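4. What went wrong with the shelf runs

I'll start with the bad news, since everyone who visits our lab asks about it anyway. Out of 942 attempts with the Tiltidley controller, 17 ended in what we call a stall: the arm gets to a spot over open floor, closes its fingers and just sits there — no error, no timeout, nothing in the log. The three views in Figure 3 come from the wrist camera.
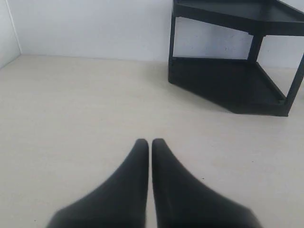
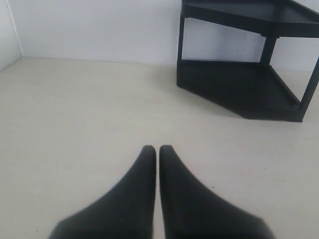
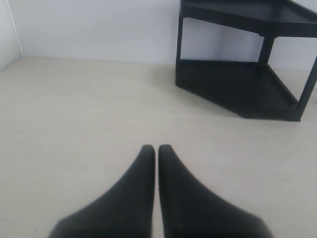 Figure 3. Wrist camera views with the black corner shelf at upper right and nothing between the fingers.

4.1 Chasing the stall

My first guess was the camera. The fingers take up a good chunk of the lower middle of the view, the floor is pale and so are the walls, and I figured the tracker had very little to hang on to except the shelf. So I spent most of February adjusting exposure (please don't do this). It didn't help one bit!

Tania Gunawardena found the real problem while she was reading through the Linonis planner code for something else. If the planner rejects a path 4 times in a row, it returns the current pose as the new goal. The arm is already there, so the controller reports success and waits for the next command, and the next command never comes. We had set the rejection margin around the shelf pretty wide, and that made the whole thing a lot more likely.

A silent stall is a safety matter too. The motors are still powered, and a person walking up to the cell could easily take the arm for switched off. I nearly reached in myself once.

We now treat a repeated pose as a fault, cut motor power and sound the buzzer. With that change in place we ran another 1,000 attempts and got no silent stalls, though the buzzer did go off more than I'd like — see Section 5 for those.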